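Bench notebook, Sunday, May 13, 2018
Sorting bench, Gristberg room

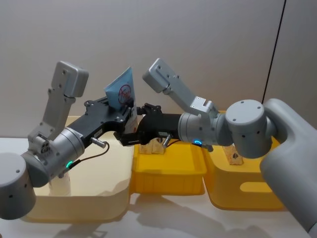 Three bins on the white table, one blue packet up in the air.

Came in on a Sunday because I wanted the table to myself, and because I promised Valentin I'd have an opinion on the bins before he gets back. So these are my opinions on the bins, plus packets, plus a long grumble about the supply drawer (skip that if you're only reading for the bins).

First, the drawer. When we moved in here in January we dumped every loose packet we owned into the deep drawer under the window: snack packets, tea, soup, sugar, the little sample pouches from Papadopoulos, the refills. It was going to be temporary! Yesterday I pulled the whole thing out and tipped it on the floor, and we have 614 packets. I counted them twice, the second time with the radio off. At least 120 of those are past their date and went straight into a box for the trash, and I'm not taking arguments about the soup.

What's left needs somewhere to live that isn't a drawer, which brings me to the bins. Valentin's plan was one big bin per kind, labeled, on the shelf. My plan is three bins on the table and a much ruder sort: keep here, goes to the kitchen, goes back to whoever it came from. I tried both with 40 packets pulled at random from the pile.

Valentin's way took forever. I kept stopping to decide whether a cocoa is a tea (it isn't, but it's with the teas at home, so my hand goes there). By the time I had got through the 40 I had packets in little heaps all along the edge of the table waiting for a bin that didn't exist yet. With three bins I just went. A few landed wrong and I fished them out after, no big deal.

Things I noticed while doing it, in no order:

Soft packets are a pain to stack flat. They slide. If you stand them on end, like cards in a file, they hold each other up once the bin is maybe half full, but the first few flop over and you have to prop them with something. I used a roll of tape. A folded piece of cardboard would be better, and I'll cut some on Monday if there's any left from the Fladness delivery.

Picking them up by the top corners works better for me than grabbing the middle. Grab the middle and whatever's inside runs to the bottom and the whole packet folds over your fingers. The light blue ones with the red circle are the exception, you can hold those pretty much anywhere and they behave. I like the blue ones. They're also the easiest to spot in a mixed heap, what with that red lettering, so I've been using them as my "where was I" marker when I go for coffee.

Keep the bins near the middle of the table. I had them lined up along the far side at first and my shoulder was complaining inside of ten minutes. Also leave a clear strip in front of them! I put my notebook there and spent half the morning moving my notebook.

The white tabletop is fine for the colored packets and lousy for the sugar. White paper on white table, I missed several and found them later with my sleeve. I'd like to try a dark mat for those. There used to be one in the Univska cabinet, rolled up behind the extension cords, but either it walked off or I'm remembering the old room.

Ripped packets: 16 in the whole drawer, nearly all of them from the bottom layer. Mostly small tears at the seam. Those went in the trash box too, and I wiped out the drawer while it was empty, twice, and there is still a brown stain in the back left corner that smells a little like bouillon. Somebody with a better sponge than mine is welcome to it.

Where I got to: all the dated stuff is out, the kitchen pile is done and bagged up by the door, and the Papadopoulos pouches are in a shoebox with a note on the lid. The "keep here" pile is still a pile. I got tired of it around lunch and swept it back in the drawer with the cleanest conscience I could manage.

For Valentin: I know you want labels. I'm okay with labels, as long as there are only three and they're big enough to read standing up. Can we please not print them in that skinny font again. And before you order anything, measure the shelf, the bins are deeper than they look and I'd hate for them to hang off the front.

To do: cardboard dividers, dark mat, ask about the refills (are those even ours?), take the trash box down, new roll of tape because I've used this one as a bookend all day and now it has soup on it.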